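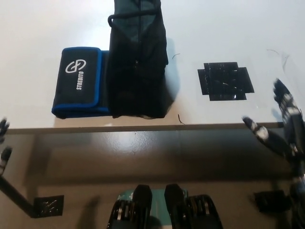
Black pouch with blue trim and black fabric bag on a white tabletop.

Home Council Meetings Library Trails Contact
Search this site Enter keywords Go

STARTON PUBLIC LIBRARY BOARD
Minutes of the Regular Meeting
2 Apr 2026

Call to Order
The Chair called the meeting to order at 6:30 p.m. in the Starton branch meeting room. A quorum was present. The Library Director, the Branch Supervisor for Sindis, and the Town Liaison also attended. One member was absent with prior notice.

Approval of Agenda
The agenda was approved with one change. The item on Sindis branch parking was moved ahead of the lending collection report at the request of the Branch Supervisor.

Approval of Prior Minutes
The minutes of the previous regular meeting were approved as corrected. In the section on the roof repair, "north gutter" was changed to "northeast gutter."

Public Comment
A resident of Pusodov Road asked that the outside book drop at Starton be emptied on Sunday evenings. The Director replied that returns are collected when the building is staffed and that the request would be looked at with the summer schedule. A second resident spoke in favor of keeping the large print shelves near the front entrance.

Sindis Branch Parking
The Branch Supervisor reported that drivers using the Heo trailhead continue to fill the library spaces before opening. Signs posted last fall have had little effect. Members discussed a two-hour limit during library hours. The Town Liaison noted that a posted limit would need action by the Town Council and could not be put in place by the Board alone.

Motion: To ask the Town Council to consider a two-hour limit in the Sindis branch lot during library hours. Moved, seconded, and carried. One member abstained as the owner of a neighboring property.

Lending Collection Report
The Director presented the report on the lending collection of tools and household equipment. The collection now holds 110 items and had 49 loans in the last quarter. The most requested items were the carpet cleaner, the tile saw, and the sewing machine. Two items are overdue and letters have been sent.

Members discussed replacement charges. The present schedule sets one charge for an item and its case together, and borrowers who lose only the case have objected. The Director proposed separate charges for cases, cords, and printed instructions. One member asked whether staff would have to check each part at return – the Director confirmed that they would, and that a checklist is already kept with most items.

Motion: To approve separate replacement charges as presented, with a limit of $200 on any single item. Moved, seconded, and carried.

Summer Reading
Registration will open in June at both branches. The printer has quoted a price for 500 reading logs, and delivery is expected two weeks before the opening date. The Board agreed that the closing event should be held at Sindis, where there is more shade. The rain location is the Starton meeting room.

Building and Grounds
The northeast gutter has been repaired and the invoice received. The drinking fountain near the children's area remains out of service until a part arrives. The Director will get a second quote for the staff room window – the first was higher than the amount budgeted.

Policy Review
The meeting room policy was read for the first time. Members asked for clearer wording on food and on the return of keys. A revised draft will be brought to the next meeting for a vote.

Adjournment
There being no further business, the meeting was adjourned at 7:52 p.m.

Recent Items
Lending Collection: Borrower Agreement
Meeting Room Policy – Draft for Review
Sindis Branch Hours
Roof Repair Update
Library Board Meeting Schedule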